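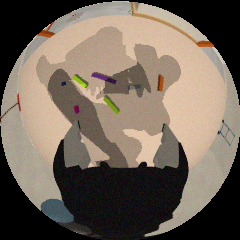 *A pale tabletop, with grey shapes across it.*

My town of Flanddale has 228 public benches, and I have come to resent most of them. They have a bar in the middle. The bar is there, according to the parks office, to help people stand up. I have watched a good many people stand up from benches over the years and they seem to push off with their hands and make a noise.

The old bench outside the Narnel Street bakery had no bar. Three people could sit on it, or one person and a ridiculous amount of shopping. Last November it was replaced by a model called the Weris, which seats two, provided they aren't fond of each other and own no coats. It slopes forward a little. After ten minutes you find yourself on your feet, feeling that it was your own idea.

I understand the worry. Somebody might lie down. Somebody might stay until 3 in the afternoon with one cup of coffee. But a town that spends its money making sure people don't get comfortable shouldn't then spend more on banners asking them to linger downtown. We have 50 of those banners. They're very cheerful, and you can read all of them while walking briskly to your car.

Langlois, the next town over, still has the long flat kind. I drove there last week to sit down.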